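Zovus Play Food Fruit Set with Plate

Home > Toys > Role Play > Play Food > Fruit

Sold by Godov Toys & Nursery
In stock. Order before 1pm for same day dispatch, weekdays only

Pretend fruit for the play kitchen, market stall or home corner. Comes with a round plastic plate so there's something to serve it on straight out of the box. Good size for small hands. Nursery and reception favourite, we sell a lot of these to childminders.

What you get

Mixed play fruit, including star fruit and a bunch of green grapes
Round plastic plate in soft mint
Cotton drawstring bag for putting it all away
Card with fruit names on one side, blank on the other (write your own, handy for second languages)

Why we stock it

Most play fruit sets are apple, banana, orange and done. Fine, but everybody has those already. The star fruit is the one children ask about. Real ridges down the length, so you get the star shape when you look at it end on. Yellow with a bit of green along the ridges, like one that's nearly ripe.

Grapes are the shiny sort. Green see-through beads packed close together, they catch the light nicely on a windowsill or a light table. Bunch stays as a bunch, the beads are not meant to come off. If one does, take the whole bunch away and get in touch with us.

Plate is plain mint, no pattern, no characters. Wide flat rim and a dip in the middle. Matches the Zovus tea set and the Zovus picnic basket (both sold seperately). It's a toy plate, please don't put real hot food on it.

Ways to use it

Shop and cafe play, obviously. Also:
Sorting by colour, shape, bumpy or smooth
Taking orders. "One star fruit please" then onto the plate it goes
Feely bag game, use the drawstring bag
Still life drawing for older ones, star fruit is surprisingly hard to draw
Next to the real thing at snack time, if you can get hold of a star fruit

Details

Brand: Zovus
Range: Groneck Market
Age: 3 years and over. Not suitable for under 3s
Fruit: plastic
Plate: plastic, round
Bag: cotton, 300 mm tall
Batteries: none
Assembly: none, just take the fruit out of the bag

Looking after it

Wipe with a damp cloth and mild soap. Grapes need a proper rinse now and then as crumbs get down between the beads, then leave on a towel until they're dry all through. No dishwasher. No steriliser. Don't leave on a radiator. The bag can go in the wash at 30, will shrink a little first time.

Keep out of strong sun when not in use, the colours will hold up better.

Delivery and returns

Standard delivery 3 to 5 working days. Free on orders over £100, otherwise worked out at the checkout. Nurseries and schools can order on account, ring or email first to get set up. Click and collect from our Golestani Road shop, bring your order number.

Returns within 30 days, unused and with the card and bag please. Faulty items we'll swap, no fuss, just send us a quick photo.

Trade packs

Packs of 10 sets for nurseries and playgroups, plain boxes, no bags. Ask for a price. Lead time is longer than for single sets so order early for the new term. Last November we ran out of packs completly and had a waiting list, more held in the warehouse now.

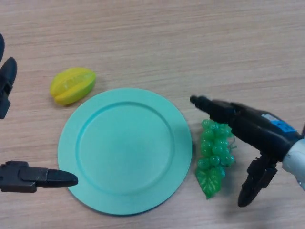 Star fruit, green grapes and the mint plate on a light wooden table.

Questions we get a lot

Can I buy the grapes on their own?
Yes, listed under Spare Fruit. Star fruit too. Plate on its own, not at the moment.

Does it come in other plate colours?
Mint only for now. Colours can look a bit different depending on your screen, nearer to light turquoise on some.

Will it fit the Groneck market stall crates?
Yes, all the fruit does. Plate goes on the counter.

Is there a smell?
Slight new plastic smell from the grapes on opening. Air them overnight.

You might also like

Groneck Market Stall, flat pack
Groneck Market Vegetables, 13 pieces
Zovus Tea Set
Zovus Picnic Basket
Spare Fruit, sold singly

Page updated Saturday, April 1, 2023. Prices include VAT.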